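Notes on Retaining a Paper Household Ledger

For the past 17 months, this household has recorded its expenses by hand in a bound ledger. Readers of this blog have asked whether the practice has been worth the effort, and the present entry is intended as a reply.

The ledger in use is the Brolthorpe, a ruled book of 408 pages. It was selected over the Plomano, whose columns were too narrow for ordinary handwriting. Entries are made each evening at the kitchen table, usually before nine. Each one gives the date, the shop, the amount and a single word of explanation. Receipts are kept in an envelope until the end of the month and then discarded, with the exception of those relating to repairs.

The first finding concerned groceries. It had long been assumed in this house that the weekly shopping was the largest expense after rent. The ledger showed otherwise. Small purchases made on the way home -- coffee, bread, a magazine, batteries -- came to more than the weekly shopping in four of the first six months. A limit of 400 dollars a month was then placed on purchases of this kind. It has been exceeded twice, both times in winter.

The second finding concerned insurance. The policy held with Caltenow had been renewed every April without review, and the premium had risen at each renewal. Having the figures in one column made this difficult to ignore. The policy was moved to Deschamps, and the difference was placed in savings. The balance of that account now stands at 3073 dollars, including a tax refund that would otherwise have been spent on a new sofa.

There have been shortcomings. Cash is poorly recorded, and two weeks in the first summer are missing entirely. Totals must be added by hand, and errors of addition have been found as many as three pages after they were made. Corrections are entered in red ink with the original figure left legible.

A second volume has been purchased and will be opened when the present one is full. It will have a separate column for gifts, which are at present entered under general household costs and distort the December figures considerably.
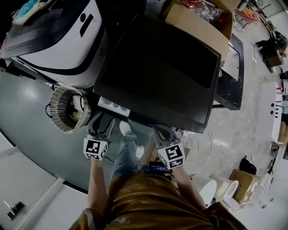
The same volume will also set aside its last ten pages for yearly totals, so that one year may be compared with the next without turning back through the daily entries. Readers who keep a ledger of their own are invited to describe their column headings in the comments.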